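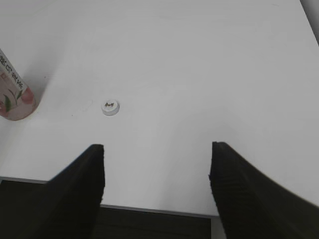

How to refresh a matte white painted tabletop

The matte paint looks very nice on the first day, and then every cup and every elbow leaves something on it. I painted my first table four years ago and I made most of the possible mistakes, so I write down the method which I use now. It is for a table that was already painted before and is used indoors.

What you need

Sandpaper in grits 180 and 320, a sanding block, mild dish soap, two cotton cloths, a foam roller with a small tray, and water-based matte furniture paint. I buy a 500 ml can of the Bralonano paint. For my kitchen table I used 334 ml of it for two coats, and the rest I keep for repairs.

Step 1. Wash

Put a few drops of soap in warm water and wash the whole top, also the edges. Near the chairs there is usually grease from hands, and paint does not hold on grease. Wipe again with clean water and leave it until the next morning.

Step 2. Sand

Begin with 180 only on the scratches and the chips. Then go over everything with 320, with light pressure. You don't want to remove the old paint, only to take away its smoothness. If the old paint may be from before 1978, do not sand it before you test it for lead.

Wipe the dust with a damp cloth. I do this twice.

Step 3. First coat

Stir the can slowly for a few minutes. Matte paint has a powder that sinks to the bottom, and if you skip the stirring you get shiny spots. Put a little paint on the roller and work from one short side to the other — always keep the edge wet. When a part is done, do not go back to it. I went back once, and the marks stayed until I sanded again.

Step 4. Second coat

Wait as long as the can says. Mine says 9 hours. Touch lightly with the 320 paper, wipe, and roll the second coat in the same direction.

Step 5. Wait more

The table feels dry in the evening, but the paint is still soft inside. Huw Mostyn, who taught me to paint furniture in his workshop in Firkby, puts nothing heavy on a new top for two weeks. I use plates after four days, with a cloth under them, and no hot pans.

For daily cleaning take a soft damp cloth. The rough side of a sponge will polish the matte surface and leave shiny circles, and these you can only paint over.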